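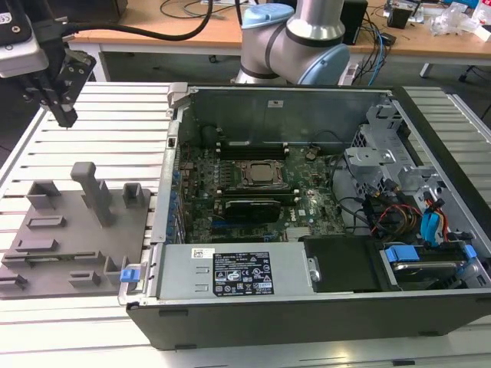

Call for participants: test viewers for a music documentary

Zoren is a six-part documentary about a pop group and its fans, made by Pillelix. Before the television premiere in January we look for 96 people who will watch the first part and tell us their opinion. You do not need to know the songs – we are also glad about people who never heard them.

The viewing lasts 91 minutes and is at the Justano cinema. After it you fill in a short form. Tea is free, travel we cannot pay. 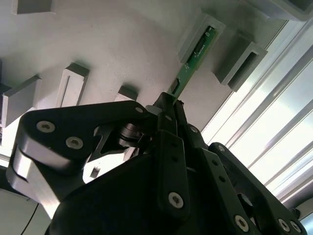

Walczak wrote to us after the last viewing that the form was too long, and asked if one may leave before the discussion. Yes, you may.

Contact: Pillelix viewer desk | © Pillelix | Back to top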